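The Rengifo boarding house and the people who stayed there

2020-08-03
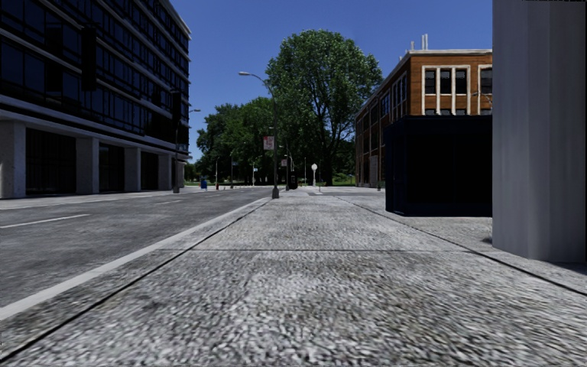

A sidewalk beside the road, with trees in the distance.

Alcides Villanueva was nine when his family took two upstairs rooms in the Rengifo house on Donder Street. He is 77 now and still lives in Kellville, and he can name most of the people who had rooms there while he was growing up.

"My mother paid by the week," he said. "Mrs. Rengifo kept a book. You signed your line and she signed hers."

The house was built for a grain buyer who moved away before the interior was finished. The Rengifos bought it for $3,150, with the staircase still missing its railing, and opened it to lodgers the following February. Most of the first boarders worked at the Salmont cannery, a short walk down the hill. Later there were rail workers, two schoolteachers and a barber who cut hair in the back porch on his days off.

Villanueva's father came to Kellville for the cannery. He had a cousin on the loading dock who wrote to say there was work, and the family followed on the train with one trunk.

"We thought we would stay for a season," he said. "My father had a job promised to him farther west. Then he got moved up to the boiler room, and the pay was better, so that was that."

Supper was at half past five and the day shift ate first. Children ate in the kitchen. Villanueva remembers fish on most days of the week, cannery seconds that Mrs. Rengifo bought by the crate, and a rice dish she made when one of the boarders had a birthday. He has tried to make it himself and says he has the colour right but not the taste.

The house also served as a meeting place. The Donder Street Benefit Society held its meetings in the front parlour for several years before it had a hall. Members paid dues each month, and the society helped with doctor's bills and burials. At its largest it had 73 members on the roll. Villanueva's father joined in his second year in town and later took a turn as secretary.

"He wrote a very slow, careful hand," Villanueva said. "I would sit on the stairs and listen. Mostly it was arguments about who had paid."

One of those arguments was serious. During the cannery strike, the society had to decide whether its sick fund could be used for families with no wages coming in. The rules said it could not. The members voted to change the rules, and a number of older men left over it. Two of them lived in the house and did not speak to Villanueva's father at the table for the rest of the winter.

"They passed him the salt — that was all," he said.

The strike ended in spring. One of the two men eventually came back to the society. The other moved to a room across town, and Villanueva delivered newspapers to him for years afterward.

Villanueva went to work at Salmont himself at 16, on the labelling line, and stayed until the cannery closed. By then his parents had bought a small place of their own two blocks over. Mrs. Rengifo gave up the boarding business after her husband died and rented the upper floor to a single family. The house came down when Donder Street was widened, along with the barbershop next door and the society's hall.

He went to watch the demolition with his mother. She asked one of the workmen for a doorknob, and he gave her the one from the kitchen. Villanueva has it in a drawer, along with the society's last account book and a photograph of 100 or so people at a summer picnic. He has written names on the back for everyone he recognizes.

"I've got most of the front rows," he said. "The back is harder. Some of them turned their heads."

He would like to hear from anyone whose family boarded with the Rengifos or belonged to the society, and in particular from relatives of the barber, whose first name he has never been able to find. Messages can be left at the Kellville library desk.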